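Part-time proofreader and caption editor, Dultum
Posted 2026-03-23

Dultum publishes a trade quarterly and a large number of small books that other people pay us to make: company histories, exhibition guides, a manual for amateur beekeepers that has outsold everything else we do. We need a second proofreader. The first one, Ehab El Idrissi, would like to take a vacation at some point in his life.

The job is 2 days a week, on days we will settle between us. You can do one of them from home once you know where things are kept, including the style guide, which runs to 80 pages and contradicts itself on the subject of hyphens. Ehab has views on this. You are welcome to have others, provided you can put up with losing.

What you would be doing

Reading proofs, mostly on paper. Checking that the name on page 6 is spelled the way it was on page 5. Writing to authors to ask, politely, whether they meant "discrete" or "discreet," and then writing again. Keeping the index honest. Writing captions for pictures that arrive in a folder called "final final," from contributors who assume we were in the room with them.

Captions are a bigger share of the work than people expect. We like them short, plain and safe to print.

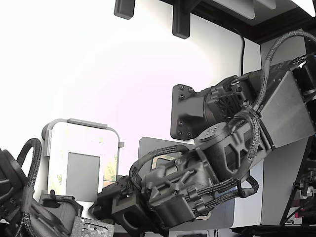 Robotic arm with braided black cables.

Most contributors would have given us four lines there and an exclamation point. You will spend a fair amount of your week taking out exclamation points.

Our current big project is Grikoritz, a reference book on regional breads with 2000 entries, all of them written by bakers and almost none of them written to length. Jemar, our other long-running series, covers railroad stations and attracts readers who write in. You would share the letters. Some of them are lovely and some of them enclose timetables.

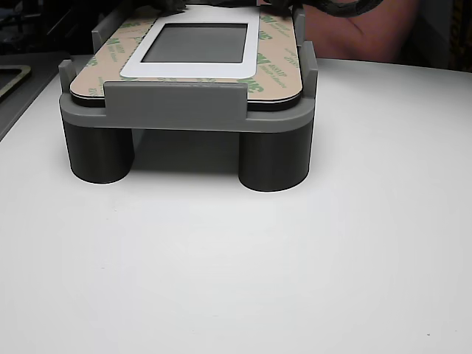

Good proofreading is slow, and we have arranged things so that it can be. There is a door that shuts. The trial for this post works the same way: we give you a short article, a pencil and 40 minutes, and we leave you alone. After that we hand you a picture and ask for one line to go under it. A small gray platform on two dark round legs, standing on a white table, is the sort of thing you might get, and "gray platform on a white table" would do very nicely. "A bold vision of tomorrow" would not. Guessing what it's for will also cost you points, unless you guess in the form of a query to the author.

Who we are looking for

Someone who has done this before, for money or out of compulsion. A degree is fine. So is no degree. You should be at ease with house style, able to say "I don't know, I'll look it up," and willing to tell Hongjun Mao, our editor, that his opening paragraph has no verb in it. He takes it well - usually by the next morning.

Knowledge of bread is optional. Our page layout program, Addo, is old and has moods, but you will only need to learn the comments panel.

How to apply

Send a one-page letter and a resume to Hongjun Mao at the Dultum office. Please don't plant errors in the letter to see if we notice. People do this every time, and we can't tell them from the other kind.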